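Budgeting for a two-arm folding cell – what am I forgetting?

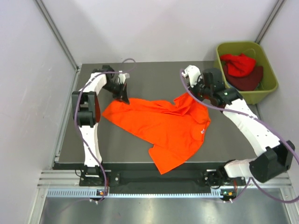 What should a small shop set aside for a two-arm setup to sort and fold returned clothes, on top of the price of the arms?

Set aside at least as much again as the arms cost. The arms are the part everybody quotes you, and then the table, enclosure, power, spare grippers, computer and somebody's time all show up on separate invoices.

OK, that's the short version my brother-in-law gave me over the phone, and I'd like to hear from people who've done it. Longer story: we run a little clothing resale business, mostly shirts and kids' stuff, and the folding table is where everything piles up. I've got a quote from Zerex for a pair of tabletop arms and one from Cheon that bundles the arms with a frame and a year of support. The Cheon one is 4000 dollars more. I need to give my business partner a number by Thursday and I'd love for it to be a number I don't have to walk back in October.

Stuff I've already got on my list: arms, frame, walls, bins, a decent computer, electrical work (we're in an old building and the outlets are a mess). Stuff I'm not sure about: do I really need spare parts on day one? And does anyone pay for the support plan and feel good about it?

Posted by resale_ruthless
12 comments

Ha-neul Seok

I went through this last year for a uniform rental place, so here's what I'd tell you.

Yes to spare parts on day one. Fingers first. Ours wore down faster than I'd planned for, and the first time we ordered replacements they took 18 days to show up. That's 18 days of folding by hand with an expensive pair of arms sitting there. I now keep two full sets of fingers and one spare wrist motor on the shelf, and I put them in the original budget when I help anyone else with theirs.

Cables are the other one. They're cheap, so people leave them off, but a cable that rubs on a joint all day is going to quit at some point. Buy extras in the same length and get a big bag of ties while you're at it. Leave slack, too. I made mine nice and snug the first time and pulled a connector right out when the elbow swung around.

On the frame: slotted aluminum is worth the money. You will move things. I moved our bases three times before I was happy with how far the arms could reach across the table, and all it took was a hex key and some swearing. If you have a frame welded up you're stuck with your first guess.

For the walls and the work surface I'd go plain and matte. Our first table was white and half the shirts were white – you can guess how well the cameras liked that. We ended up spending 1862 dollars on redoing the surface and the lights, and none of it was in the plan. So put lighting on your list. I don't see it there.

Last thing, your time. I blocked out a week for setup and it took seven. Some of that was me learning, but I'd still write down a real number for hours and put a dollar figure on it, even if it's you doing it for free. Your partner will ask eventually.

As for the 4000, I'd want to know what "support" means. If it's a person who picks up the phone and ships parts next day, I'd pay it. If it's an email address, keep your money.

31 people found this helpful

foldingfrank

just get the cheaper one. you can always add stuff later. we bought Zerex and its been fine, only had to reboot it a few times. bins are like ten bucks at any hardware store so dont let them sell you "custom totes"

4 people found this helpful

mags_in_the_backroom

I'd slow down a little before picking either one. Have you asked if they'll run your clothes? Not their demo towel, YOUR clothes. We boxed up a pile of the worst things we had (hoodies with drawstrings, stretchy leggings, a ruffled dress I still have bad dreams about) and shipped it to the people at Flulevus before we signed anything. They sent back video of the whole pile, failures included, and it changed what we bought. Towels and T-shirts were OK. The dress went about how you'd think.

Because of that we split the job. The arms get the easy pieces and a person still does the fussy ones, so we budgeted for fewer saved hours than the brochure talked about. I'd do the same math on your end: work out how much of your pile is plain shirts and only count the savings on that part.

Also ask about the software! We use Clustow and it's billed monthly, per arm. Two arms, two fees. I'd read the quote as one fee for the whole setup and had to go back to my boss with my tail between my legs. Get it in writing, along with what happens to the price in the second year.

And get the electrician in before the equipment shows up. Old building here too – ours had to come back twice, and everything sat in boxes in the hallway in the meantime.

22 people found this helpful

resale_ruthless

Thank you both, this is great. Adding lights, fingers, cables and the monthly fee. Emailed Cheon this morning to ask who picks up the phone, and I've got a box of ugly sweaters ready to mail to whoever says yes first. @mags did you have to pay for the test, or just shipping?

mags_in_the_backroom

Just shipping, both ways. Put your name on the box, they had a lot of boxes.

Shares: 9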